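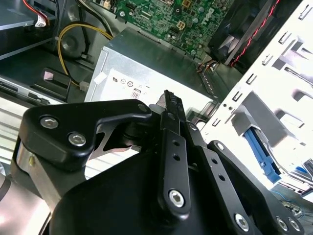
Praltura Reach
Approach planning and wrist-camera perception for two-finger grippers working in tight spaces

Overview

Praltura Reach is a software package for robot cells that handle equipment built by other people: desktop computers, power supplies, control boxes, small appliances. It takes the image from a camera at the wrist, finds the part you have told it to find, and plans a gripper path to that part which stays clear of cables, brackets and sheet metal.

It was written for disassembly and repair work, where there is usually no CAD model and no two units come in with the wiring in the same place. An open desktop case is a typical job. The power supply sits close to the motherboard and the drive cage, and the fingers have to get in between them.

Reach runs on a separate Linux computer next to the robot controller. It does not replace the controller's own safety functions.

What is in the package

Reach Perception
Labels the parts in view from the wrist camera. The standard part library covers power supplies, motherboards, fans, drive cages, drive rails, latches, wire bundles and common connector shapes. You can add your own classes from as few as 15 labeled images, though connectors normally need more.

The gripper is masked out using the current joint positions and a model of the linkages. You supply the model once, during setup. If you change the fingertips you need to load a new one.

Reach Planner
Works out an approach for each target and checks the full linkage for collisions along the whole path. On grippers with wide side plates the plates usually hit something before the tip does, so plates and screws are modeled separately from the finger. Cables are treated as soft obstacles with a keep-out distance you set per job. Sheet metal and boards are hard obstacles.

The planner gives up to 7 candidate approaches, ranked by clearance. The operator can lock one, or let the cell take the first that passes.

Reach Console
A browser page with the live wrist view, the labels, the planned path and the log. Every approach is saved with its images and can be played back step by step. Labels can be corrected during playback and sent straight to the training set.

Malto bridge
Connects Reach to Malto job sequencing. Each target becomes a Malto step with its own retry count and timeout. The bridge is included in the price, but Malto itself needs a separate license.

Specifications

Camera input: one wrist camera, color; second fixed camera optional
Planning time: 55 ms typical per candidate approach
Part classes in standard library: 843
Grippers: parallel and linkage types, two fingers
Controller link: Ethernet
Operating system: Linux, 64-bit
Interfaces: Python, C++, REST
Console: any current desktop browser
Offline use: yes, no cloud account required

Setup

1. Mount the camera so that both fingertips stay in view through the full stroke.
2. Run the hand-eye calibration from the Console. A printed calibration sheet ships with the license.
3. Load the gripper model and check the mask at open, half and closed positions.
4. Choose the part classes for the job. Turn off the ones you do not need.
5. Set the cable keep-out distance.
6. Run the job in preview. The arm stops short of each target and waits for confirmation.

Known limits

Bare brushed metal under strong light can wash out the edges of a part. Lower the exposure or use a diffuse lamp. White painted sheet metal has the same problem.

Thin wires seen end-on are sometimes missed. Use a larger keep-out distance where wires run next to the target.

Reach does not measure grip force. If your gripper reports force or motor current, the value can be read through the API and used as a stop condition.

Printed labels and logos are not read in the standard package. Text reading is available with the Cowie add-on, which returns brand names and rating labels as plain text in the job log.

Licensing and support

Licenses are per cell. Each one includes updates for a year and one remote setup session. The development license has the same functions but is limited to preview mode and simulation.

Urno cells with controller software from before the August release need an update before Reach will connect. Customers with those cells should contact Ilona Sipos in support before ordering.

For integration questions, including gripper models not on the supported list, write to Vilmos Mészáros in applications. Please include a drawing of the gripper and a few wrist camera images taken at working distance.

Related products: Malto, Cowie text reading add-on, calibration sheets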